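In praise of the big plain dial

I bought a radio in March, second-hand, from a man called Cleiton Andrade who was clearing out his uncle's workshop in Srithong. It has two dials. One makes it louder, the other finds the station, and that is the whole machine. I have been grinning at it ever since!

You forget how lovely it is to turn a thing. My last radio wanted me to press a button, wait for a menu, press it again, and then hold it down to confirm that yes, I did want the cricket. The dial just goes round (with a bit of weight to it, like stirring custard) and your hand learns where everything is. By the second week I could find the late-night jazz with my eyes shut, which is handy, as I'm usually half asleep when I want it.

My friend Tarcísio Arruda thinks I'm being soppy. He says a dial only suits things that go up and down, and that modern gadgets do far more than go up and down. He has a point about telephones. Nobody wants to dial their way through an address book. But look at how many things in a house really are just more or less: heat, light, sound, time. My old Hidell cooker has a knob for the oven and you can read it from the hallway. The new Wovik at my sister's has a flat black strip that beeps at you, and on Thursday it took 2 adults and a torch to set it to grill. 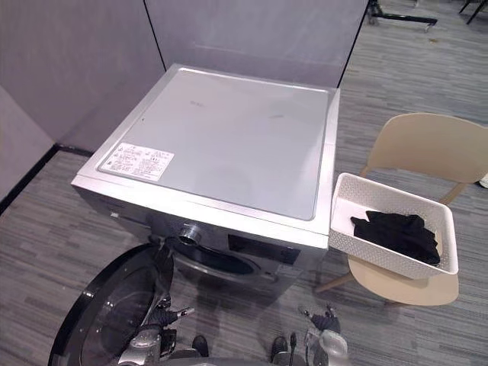

Hands are clever, and I'd love to see designers trust them more. A fingertip can feel a quarter turn, a click, a stop at the end of the travel, all while your head is busy with something else entirely. Screens are good at telling you things, of course, and I'm happy for the two to live side by side, the way a washing machine may have a round silver knob sticking out of its front and a dark display panel just to the right of it. Your eye goes to one and your hand goes to the other. That seems to me a very friendly arrangement, and I'd take it on a heater, a car or an alarm clock any day.

There are 24 little marks around the tuning dial on my radio, and I have favourites. The eighth is a station from up the coast that plays accordion music until lunch and then, with no warning at all, reads out the fish prices. I would never have picked it from a list. I went past it on the way to the news, heard half a waltz, and turned back.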